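Dikberg-Korpus: Inhaltsangaben zu utopischen und dystopischen Romanen

Stand: Februar, zweite Fassung

300 Inhaltsangaben zu 86 Romanen, alle auf Deutsch, alle von Hand geschrieben! Angefangen hat das Ganze als Zettelkasten unseres Lesekreises, und inzwischen ist es eine Sammlung geworden, mit der man richtig arbeiten kann. Wer sich dafür interessiert, wie verschieden Leute dasselbe Buch nacherzählen, wird hier viel Freude haben. Uns geht es jedenfalls immer noch so.

Was drin ist

Zu jedem Roman gibt es mindestens zwei Inhaltsangaben von verschiedenen Leuten, bei einigen deutlich mehr. Die kürzeste zulässige Länge sind 30 Wörter, nach oben ist alles offen (Ingrid Rosenthal hat einmal fast das halbe Buch nacherzählt, und wir haben es mit Vergnügen so gelassen). Enthalten sind Klassiker, Jugendbücher und ein paar vergessene Hefte aus Antiquariatskisten, die man sonst kaum noch findet.

Die Texte dürfen das Ende verraten und tun das meistens auch. Wer Spoiler fürchtet, filtert bitte nach der Spalte ende_verraten.

Aufbau der Dateien

romane.csv enthält eine Zeile je Roman
angaben.csv enthält eine Zeile je Inhaltsangabe
beitragende.csv enthält Kürzel und, wo gewünscht, den Klarnamen

angaben.csv hat 13 Spalten. Die wichtigsten:
roman_id: Schlüssel zu romane.csv
kuerzel: wer den Text geschrieben hat
text: die Inhaltsangabe selbst, UTF-8, ohne Zeilenumbrüche
zeitform: praesens, praeteritum oder gemischt
perspektive: nennt der Text zuerst die Welt oder zuerst die Hauptfigur?
ende_verraten: ja, nein, angedeutet
gelesen_wann: frisch, laenger_her oder unbekannt

Die Spalte perspektive ist unser Liebling. Ilango Pinto hatte die Idee dazu, als ihm auffiel, dass manche Leute immer mit dem Staat, dem Krieg oder der Katastrophe anfangen und andere sofort bei der Person sind, die morgens aufsteht und zur Arbeit muss. Schaut euch das mal nach Kürzel sortiert an, es lohnt sich sehr!

Wie die Texte entstanden sind

Geschrieben wurde ohne Buch auf dem Tisch, aus dem Gedächtnis. Klappentexte und Lexikonartikel waren tabu. Rechtschreibfehler haben wir verbessert, inhaltliche Irrtümer stehen gelassen und in der Spalte anmerkung vermerkt. Falsch erinnerte Namen kommen also vor, auch vertauschte Kapitel und ein erfundener Bruder.

Die Zuordnung von zeitform und perspektive haben Hatice Dursun und Ataberk Ertürk unabhängig voneinander gemacht. Wo sie sich nicht einig waren, steht strittig in der Spalte, und das bleibt auch so. 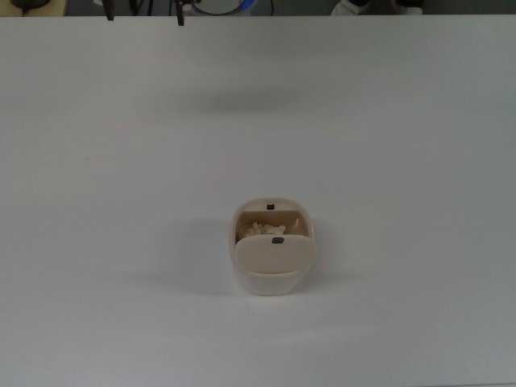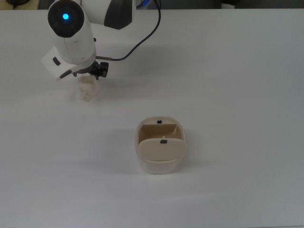 Bekannte Lücken

Übersetzte Romane sind stark vertreten, deutschsprachige leider weniger, als wir gern hätten. Bei den Jugendbüchern stammen viele Texte von denselben drei Leuten. Erscheinungsjahre in romane.csv beziehen sich auf die Erstausgabe, bei den Heften fehlen sie manchmal ganz. Comics und Hörspiele sind bisher nicht dabei.

Für Aussagen darüber, wie „die Leserschaft“ ein Buch versteht, ist das Korpus zu klein. Für den Unterricht, für Schreibwerkstätten und zum Stöbern ist es wunderbar geeignet.

Mitmachen

Neue Inhaltsangaben sind sehr willkommen, gerade zu Büchern, die schon drinstehen! Bitte als einfache Textdatei an Nesrin Saraç schicken, mit Titel, Autorin oder Autor und einem Kürzel eurer Wahl. Änderungen an vorhandenen Texten übernehmen wir nur von denen, die sie geschrieben haben.

Lizenz

CC BY 4.0, Namensnennung bitte als „Dikberg-Korpus“ mit Angabe der Fassung. Die Romane selbst sind nicht enthalten, auch keine Auszüge.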